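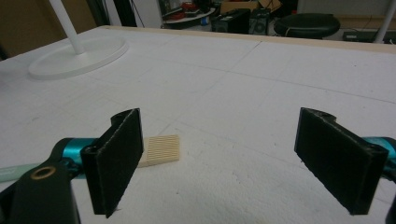

A Rikix hand-held gripper over a gridded table, with a grooved wooden block near the left finger.

The Rikix is a hand-held gripper kit sold by Tesmont, a small maker of robot parts based in Odthorpe. It lets a person pick up and move objects with the same kind of two-fingered grip that a robot arm would use, while a camera on the tool records what is in front of it. The recordings are used to train robot arms. The kit went on sale in March 2017 and is bought mainly by university groups and small automation firms.

History

The first version was drawn up by Miklós Illés, who had worked on packing machinery before joining Tesmont. He wanted a tool that could be used at a table without an arm being present, as time on the company's only arm was always in short supply. An early model was driven by a motor and was judged too heavy for long sessions. The version that went on sale is worked by hand.

A first batch of 20 kits was made and sold out before a printed manual was ready. By 28 Jun 2018 the company had delivered 283 kits, according to its own sales page. Gayan Talukder took over the design that year and changed the way the fingers are fixed, so that they can be swapped with a single tool.

Design

The gripper has two black fingers that face each other, each joined to a teal-blue arm segment. The fingers are treated as wearing parts and are sold in pairs. Two types of pad are supplied – a soft one for light or easily marked objects, and a firmer one for smooth handles and rods. The camera sits behind the fingers and looks forwards between them, so both fingers stay in view while the tool is in use.

Nothing in the kit fixes the height or angle of the tool, which is left to the person holding it. Tesmont advises working over a pale, plain surface, and many owners use a table marked with a light grid. Objects for practice are not included. Wooden blocks, kitchen tools and stands with a round base are common choices. 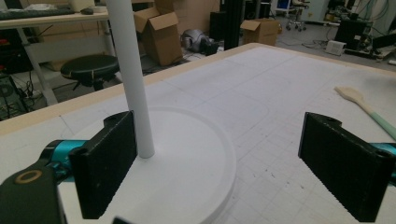
Service and support

The kit comes with 2 years of repairs, provided that the camera housing has not been opened. Outside the United Kingdom it is sold and serviced by Araújo, which also runs a two-day course for new owners. The course covers fitting the fingers, setting up a table and checking recordings for faults.

Reception

Owners have generally praised the grip and the low running costs. The most frequent complaint concerns weight, as the tool is heavier at the front than at the handle and becomes tiring to hold level. Some have also found the soft pads slow to fit. Tesmont has offered a wrist strap as an extra – it is not part of the standard kit.

See also

Robot end effector
Teaching by demonstration
Parallel gripper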